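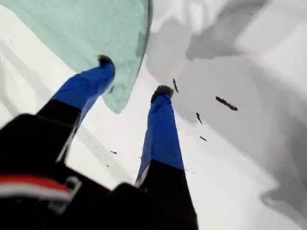

Blue sleeves, black tips, and a rumpled white surface.

I went to the council meeting in February about the drumlines off Munano beach. I got there at 6:30 and the parking lot was already full, so I left the car by the bait shop and walked back.

If you're not from around here, the short version is that the county wants to put baited hooks offshore for the summer season. The plan is 24 of them, spread between the boat ramp and Astow Point. A boat would check them once a day. Anything that isn't a shark of the target size gets cut loose, if it's still alive.

I've been swimming at Munano for most of my life and I don't like the plan. I also don't think the people who want it are stupid. Rakiya Adeleke spoke first. She runs the surf school and lost a lot of bookings after the two sightings last year. She said parents ask her one question on the phone and she needs something to tell them. I understand that.

What bothered me was the report. It's 83 pages and it went up on the county website the night before. I read as much as I could. Most of it is about cost. There's a section on bycatch, and it's four pages long, with one table covering turtles, rays and everything else together. I asked why they weren't split out. The answer was that the contractor, Lameck, hadn't been asked to do that.

Ladi Okafor asked about drones. He used to fly for the lifeguards and he says that on a clear day you can see anything bigger than a dog in the water from up there. On a windy day with the sand stirred up you can't see much at all, and he said that too. The county's position is that drones cost more per day and need two trained people. Nobody had a figure for the whole season, so we couldn't compare.

There were around 400 people signed up on the petition against by the time I left. The one in favor had 900, though that one has been going since the fall and was on the counter at the Ajayi grocery all winter.

The vote was put off to the next meeting. Written comments are still open and you can drop them at the front desk or email the clerk. I'm sending mine in this week. I've asked for the bycatch table to be broken down by species and for a season cost on the drones. If you swim there, send one too, whichever side you're on.

Water was cold this morning but flat. I did the ramp to the second buoy and back.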